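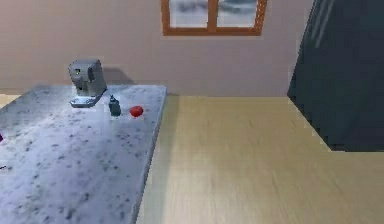
Page last changed: 11 Dec 2021

Splitting credits and royalties on a self-released album

Posted by Virgil Bratu

We are a four-piece folk group and we finished recording our first album last month. Two of us wrote the tunes, one of us arranged most of them, and the fourth plays on six tracks out of eleven. We paid for the studio out of a shared fund that had 2,852 in it when we started. We want to press 100 CDs to sell at gigs and put the rest out as downloads and streaming. The record will come out under our own label name, Predilura.

The trouble is the sleeve and the money. I had assumed "all music by the band" would cover it. Our singer says writing and performing are separate and should be listed and paid separately. One of the tunes is also an old traditional one that we changed quite a lot. How do other people set this out, and do we need anything in writing between friends?

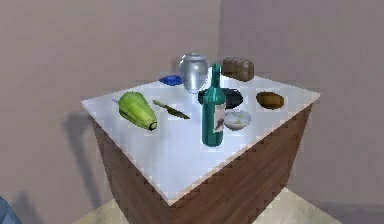 I should add that a guest fiddler came in for track 4. She was paid a flat fee on the day and nothing was signed. The same goes for the friend who did the mixing. I would like to get the sleeve text to the printer before the end of December, so a rough order for the credits would help too.

Mac Giolla

Your singer is right. There are two sets of rights in a recorded track. One is in the composition and belongs to whoever wrote it. The other is in the recording and usually belongs to whoever paid for it or organized it, unless you agreed something else. You paid from a shared fund, so the simple course is to say the four of you own the recordings equally and the two writers own the tunes they wrote.

Register the tunes with your local collecting society before release. For each tune you put down the writers and their percentages, and these have to add up to 100. For the traditional one, put "Trad., arr." and then the name of whoever arranged it. Check the society's rules on arrangements, as they differ from country to country.

Yes, put it in writing. One page is enough. List the tracks, the writers, the shares in the recordings, and what happens if someone leaves. All four sign it. Get a short signed note from the fiddler too, saying she was paid and agrees to the release.

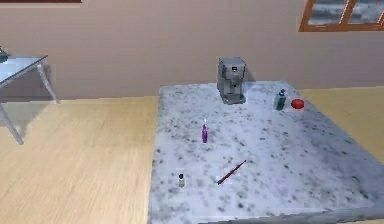
Róisín Brophy thinks the equal split on the recordings is too quick, and that the player who is only on six tracks should be asked what he expects before anything is typed up. In her old band everyone said equal was fine, and then one track got used in a short film and the fee caused an argument that went on for months. They ended up doing shares track by track. It takes longer to write out but it held.

For the sleeve she would go: track list with writers, then players and instruments, guest on track 4, recorded by, mixed by, artwork, thanks, and the copyright lines with the year at the bottom. Ask the fiddler and the mixer how they want their names spelled.

Umar

we just put everyones name on the back in alphabetical order and never had a problem. only sold 2 copies outside the family though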